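Clikulwood Havel — Fan Club Photo Album
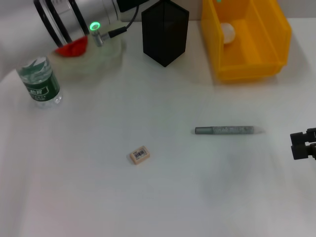
The Havel is made for people who collect signed photos, premiere tickets and press cuttings of their favorite actor. Irena Wysocka drew the first version for her own collection, and we have kept her page layout with very few changes. It holds up to 600 standard photo prints in clear pockets, and the pockets open from the side, so a print does not slide out when you turn the album over.

In the back there are 2 larger folders for theater programs. Please measure your programs before you order — some older ones are wider than the folder, and we do not recommend to fold them.

Cover: dark blue cloth or gray cloth
Pages: acid-free paper, sewn binding
Title on the spine: yes, up to you, write it in the order note
Made by: Zalewska bindery for Hukivura

The first printing in March was 3,000 albums. The gray cover from this printing is sold out and will come again in the same shade. Blue is in stock.

Fan clubs which order together can have their club name on the first page without extra cost. Send the text exactly as it must appear, with all the accents, to Stanisława Makowska at our order desk. She will send you a proof, and we print only after you answer it.

Loose extra pages are sold separately. They fit only the Havel, not the older ring album.

Page updated 4/19/17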